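Inicio > Cuaderno de trabajo > Enseñanza por demostración

Buscar en este blog
Escriba y pulse Intro

Sobre la demostración manual de tareas textiles

8 de abril de 2021

Concluida la primera fase del proyecto Sondimia, considero oportuno dejar constancia en este espacio personal de algunas observaciones sobre el procedimiento seguido. El objetivo consiste en que un robot aprenda a recoger y doblar prendas en viviendas corrientes a partir de demostraciones realizadas por personas.

Durante los primeros meses recurrimos al control remoto. El operador manejaba el brazo desde un puesto contiguo y cada doblez exigía una paciencia considerable. La doctora Tomoyo Miyazaki propuso entonces prescindir del brazo durante la recogida de datos y trabajar con una pinza sostenida en la mano, provista de cámara. El cambio permitió salir del laboratorio y grabar en dormitorios, sobre camas con su ropa y sus almohadas.
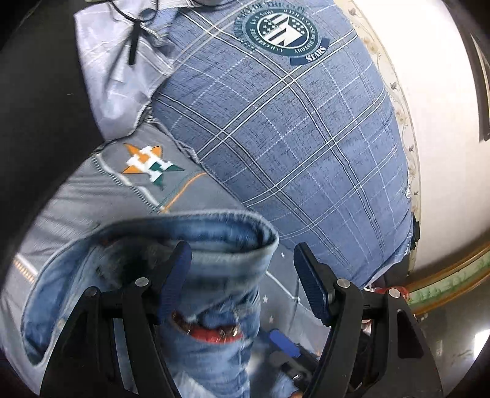 De las 920 demostraciones registradas hasta la fecha, 913 han sido admitidas; las siete restantes presentaban fallos de sincronización. La tela vaquera merece mención aparte. Es un tejido rígido, que conserva la forma del pliegue anterior, y obliga a decidir con antelación por dónde se toma la prenda. Quien demuestra tiende a corregir el agarre con un giro de muñeca que el brazo no siempre puede reproducir - extremo que Theano Karagiannis señaló ya en su informe interno.

En consecuencia, hemos modificado las instrucciones: se solicita un cierre pausado, una breve detención antes de levantar la tela y ningún apoyo de la mano libre. La segunda fase prevé 400 demostraciones adicionales, dedicadas en su totalidad a pantalones.

Contacto | © 2021 Todos los derechos reservados | Volver arriba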